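Workshop News: Hand-Held Gripper Build

The Prarthorpe Shared Workshop is pleased to report progress on its hand-held gripper, built by members of the Clullutov group. Linkage arms are now fitted, and the finger pads have been replaced. Practice with household fabrics is under way in members' homes.
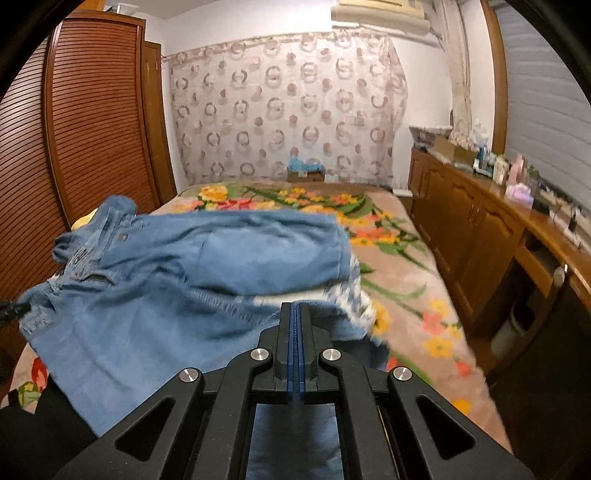 The gripper at work over a bed, with a pair of denim jeans.

The group has set a goal of 200 practice sessions by January. Members wishing to assist with assembly are invited to sign the list at Bench 14.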